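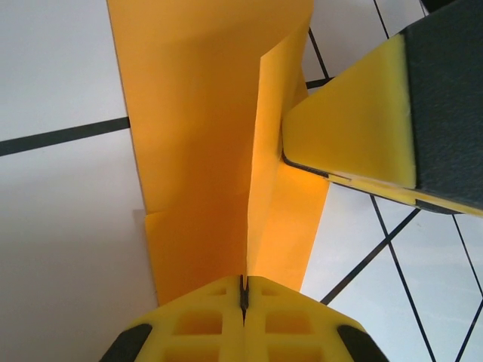

3.2 Materials and folding procedure

All folding trials used single sheets of colored stock bought in one lot from Skalton. The lot held 900 sheets, and 467 of them were used in the work reported here. Sheets were kept flat in their wrappers until the morning of a trial. Any sheet with a bent corner or a mark from the packing band was set aside and was not used later as a spare.

Each sheet was given one long crease parallel to its longer side, followed by a shorter fold across the lower part. The long crease was made first in every case. We tried the other order during early work in the Tuncer room and found that the short fold pulled the long one off line, so those sheets are left out of the tables.

Folds were pressed once along their full length and then released. No bone folder or ruler was used. A sheet was left to open on its own for 3 minutes before the angle of the raised panel was read.

Figure 1. A sheet of yellow-orange stock with a long crease and a raised panel, held at the crease. The panel looks paler than the body of the sheet behind it.

3.3 Reading the crease

The opening angle was read at the top, middle and bottom of the long crease. The three readings often disagreed, most of all near the short fold, where two layers meet and the paper is stiffer. We report the middle reading unless stated otherwise.

Straightness was scored by eye against a printed line. A crease that wandered by less than the width of the line was scored as straight, and all others were scored as wavy. This is a coarse measure, but two readers using it seldom differed. Where they did, the sheet was scored as wavy.

Color caused some trouble. A folded sheet shows several shades under a single lamp, and on the warm colors a shallow bend can be taken for a crease. Readers were therefore told to run a fingertip along any doubtful line before scoring it. The lamp stayed in the same place for the whole series.

In all, 1,887 readings were entered on the Plaltadus form. Readings from sheets that tore during pressing were struck out by hand and are not in that total. The remaining sheets from the lot were stored for the humidity trials planned for August, described in Section 5.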